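Eston reading room opens its sports economics papers to the public

23/11/2023

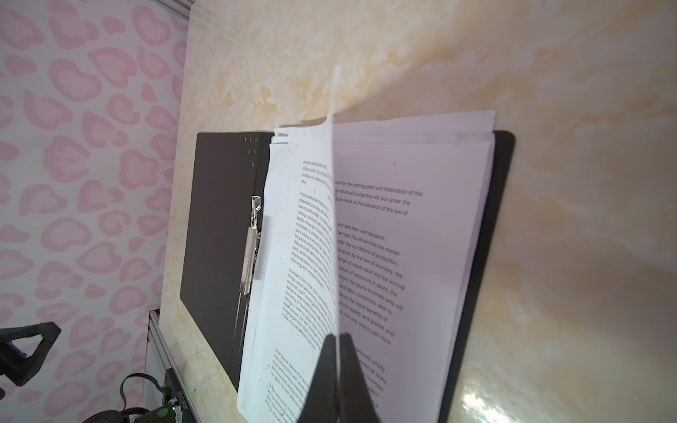

The Eston reading room has added a collection of printed papers on the economics of sports to its open shelves. The papers, nearly 2,000 sheets in all, can be read at the tables during normal opening hours. No appointment is needed and there is no charge.

The collection came to the reading room in May, when the Võ study center closed its second-floor library and gave away most of what it held. The books went to several different places. The loose papers were harder to place. They had been stored in boxes, many without covers or title pages, and some had been out of order for years.

Staff at Eston spent the summer sorting them. Pages were matched by typeface, by page number where there was one, and in a number of cases by reading the end of one sheet and looking for another that picked up the sentence. The result is 161 separate papers, each now kept in clip folders that lie open on the table and can be read like a book.

Most of the papers are in English, and many read as translations. The subjects are fairly narrow. There are papers on how sports clubs are paid for, on whether training centers should be run as businesses, on ticket prices, and on the part the market should play in deciding where money for sports goes. Several deal with sports in China. Others look at the difference between what a club earns and what it gives back to the people who live near it, and ask whether the two can be weighed against each other at all.

The writing is dense in places. Paragraphs run long, there are few tables or charts, and the same arguments about supply, price and competition come back from one paper to the next. Readers who only want an overview are advised to begin with the subject list at the front desk, which gives each paper a two-line summary. The list was typed up by the reading room and will be corrected as mistakes are found.

The folders themselves are an ordinary office type, with a hard cover and a metal clip along the spine. The reading room had first planned to have the papers bound. Bandeck, the local bindery, gave a price for the work and also gave some advice — that binding would be a poor choice for a set of papers still being put in order. Once sheets are glued or sewn, moving one means taking the whole volume apart. With a clip, a page found in the wrong paper can be moved to the right one in a minute or so.

That has already happened a few times. In October a reader working through a paper on professional clubs noticed that two sheets near the end belonged to a different author. They were traced to a paper on stadium leases that had been marked as incomplete, and it is now whole.

Readers are asked to follow a few simple rules:

Leave the clip closed. If a page seems to be in the wrong place, put a slip of paper next to it and tell the desk.

Keep the folder flat on the table and turn one page at a time. The paper is thin, and the holes and edges along the spine side tear easily when several sheets are pulled over together.

Use pencil only, and only on your own notes. Do not lean on the open folder to write.

Take no more than 2 folders to a table. They slide, and the larger ones take up a good deal of space when open.

Do not try to push stray sheets level with the rest. Some of the papers were printed on slightly different sizes of stock and will always stick out a little at the top.

Copies can be made at the desk at the usual page rate. Staff will open the clip and do the copying, so allow some time if you need a full paper. Requests for more than one paper are normally ready the next working day.

The folders may not be borrowed. The reading room says it may look at lending at a later date, once a second set has been printed. A scan of the full collection is being prepared by Rudico, which has handled the reading room's map and newspaper scans in the past. The scanning is to be done in batches so that most of the papers stay on the shelves while the work goes on. A card will be left in place of any folder that is out.

Scanned text will be searchable, though the reading room warns that the first version is likely to have errors, mainly in the older papers where the print is faint or small. There are no plans at present to put the scans online. A number of the papers carry no author name and no date, and the question of who holds the rights has not been settled. Until it is, the scans will be available only on the two computers by the periodicals shelf.

Anyone who used the Võ library and remembers the papers in their earlier order is asked to get in touch. A shelf list is known to have existed, probably a handwritten one, but it was not in the boxes when they arrived. The reading room is also looking for the first page of a paper on sports and public spending, which begins partway through a sentence, and for the closing section of another on club ownership.

The papers are shelved along the back wall, to the left of the atlases. The subject list is kept at the desk, and printed copies are free to take.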